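Writing for the Web, session 6 - headlines and first lines

Handout for people who missed Wednesday, plus my own notes tidied up a bit. Bring a draft post next time, printed or on a laptop, don't mind which.

Quick recap. Last time was finding your reader. One reader, not "everyone who likes food." Most of you wrote a paragraph on this. A few wrote a page, too much, cut it.

1. Headlines

Write the headline last. Keep a working title while you draft, something dull is fine ("soup post"). Then write 9 headlines before picking one. First few will be bad. Keep going anyway.

Things to check:
- does it say what the post is about
- would your one reader click it
- does the post deliver what the headline promises
- can you read it out loud without tripping

Puns - ok in a newsletter to people who know you, risky in search. A stranger sees the headline with nothing around it.

Compare the two from the board, both for the same post on the Fladum blog:
"Some Thoughts on Keeping Tomatoes"
"Why I Stopped Putting Tomatoes in the Fridge"
Second one has a person in it and a change of mind. First one could be anything. Discussion went on a while, some of you prefered the first. Fair enough, but say why in your margin notes.

2. First lines

Common problem: the throat clearing opening. "I've been meaning to write this for a while." "Sorry it's been so long." Delete and see if the post is better. Usually the real start is in paragraph 2.

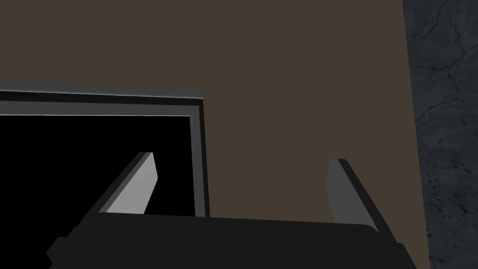
Openings that tend to work: a small event, a question you really had, a plain claim you can back up. Dictionary definitions, no. Weather, only if the weather matters later.

Exercise we did in class: take your last post, cover the first paragraph, read from the second. Mark what you miss. Whatever you miss goes back in, one sentence max. The rest goes.

3. Length

Got asked again. No rule. The sample post from the Brinum packet runs to over 2000 words and holds up fine, it has a story to carry. A how-to with that many words probably needs splitting. Read it back and mark where you get bored, then cut from there.

Subheads help on longer pieces. Keep them plain. Someone scrolling on a phone should be able to tell what each part is about from teh subheads alone.

For next week
- read the Domance packet, first half only
- 9 headlines for your own draft, star your favorite
- rewrite your opening, hand in old and new together

Rüegg group meets in the smaller room, same time. Drafts go in the May folder - put your own name in the file name please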